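**Foro Rurura › Percepción y control › Trayectorias de pinza: saltos de pose dentro de muebles**

### marga_cinematica

Buenas a todos, perdonad el tocho que viene, que ya sabéis que me enrollo. Llevo desde abril peleándome con el módulo de localización de Doltumine para sacar trayectorias limpias de la pinza de mano, y en mesa va de maravilla, de verdad, una gozada. El problema me aparece en cuanto la tarea es coger algo del interior de un armario: la pose salta de golpe, a veces 3 cm, justo cuando la pinza se mete entre las puertas, y la política que entreno luego con eso aprende un tironcito feísimo a la entrada.

De 3236 episodios que tengo, el filtro de consistencia me tira 37 seguidos, y todos son de armario. He probado a subir el peso de la IMU y mejora un poco, pero entonces deriva en los recorridos largos. ¿A alguien más le pasa?

### tornillo_flojo

¡Hola, Marga! A mí me pasaba igual y te digo lo que creo: son las superficies lisas. Un mueble blanco por dentro es un desierto para el extractor de puntos, y encima al acercarte te quedas con muy poco fondo en imagen. Yo pegaría cositas con textura en la pared del fondo y a correr. ¿Puedes poner un fotograma de los malos?

### marga_cinematica

Va uno, justo antes de entrar a por la botella. Veréis que algo hay pegado al fondo, así que la textura no es cero, y aun así salta.
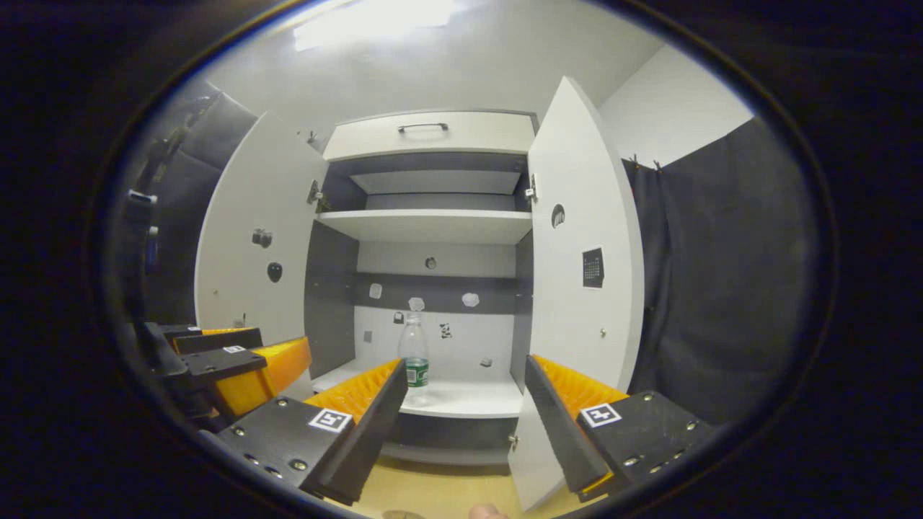
### eftychia_m

Hola, Marga, soy Eftychia Mavromatis, mantengo la parte de calibración en Rederar. Me vas a permitir que discrepe con cariño de tornillo_flojo, porque yo miraría antes otra cosa. En ese fotograma los dos dedos ocupan un buen trozo de los lados, con sus marcadores y sus almohadillas naranjas, y eso se mueve *con* la cámara. Si la máscara de los dedos se queda corta, el extractor se agarra a los bordes de los marcadores, que son lo más contrastado que tiene cerca, y concluye tan tranquilo que la cámara no se ha movido. Cuando por fin ganan los puntos del armario, ahí tienes el salto.

Además, a la izquierda asoma una segunda pinza con su propio marcador. Esa no la cubre ninguna máscara fija. ¿Filtras por identificador?

Yo probaría esto, por orden:

1. Dilatar la máscara de los dedos y comprobarla con la pinza abierta del todo y cerrada del todo.
2. Descartar los puntos que caigan sobre cualquier marcador detectado, sea de la pinza que sea.
3. Relocalizar contra un mapa hecho antes, con las puertas en la misma posición que en las demostraciones.

### tornillo_flojo

Acepto lo de la máscara, pero no me convences del todo. En mi banco la máscara estaba bien y los saltos seguían hasta que puse más textura. Y lo que tiene Marga en la pared son piezas muy pequeñas y dispersas; dentro del armario yo querría algo bastante más grande.

### dunbar_lab

Me meto un momento. En Dunbar nos mordió lo del punto 3: mapeábamos con las puertas cerradas y grabábamos con ellas abiertas de par en par. El mapa guardaba puntos en las caras de fuera y al relocalizar hacía asociaciones absurdas. Rehacer el mapa son 2 minutos, yo empezaría por ahí aunque sea por descartar.

### marga_cinematica

¡Qué bien, mil gracias! Pues confieso: no filtraba por identificador, y la máscara la heredé de unos dedos más estrechos. He relanzado los 37 con la máscara dilatada y fuera los puntos de marcadores, y se salvan casi todos. Me quedan 3 con salto, y en esos tres sí que la pinza va pegada al fondo, de modo que igual tornillo_flojo también tiene su parte de razón.

Mañana rehago el mapa con las puertas abiertas y repito esos. Eftychia, ¿la dilatación la dejarías fija o en función de la apertura?

### eftychia_m

En función de la apertura, si tienes esa lectura bien sincronizada. Si no, fija y generosa, que perder unos píxeles a los lados te va a doler poco.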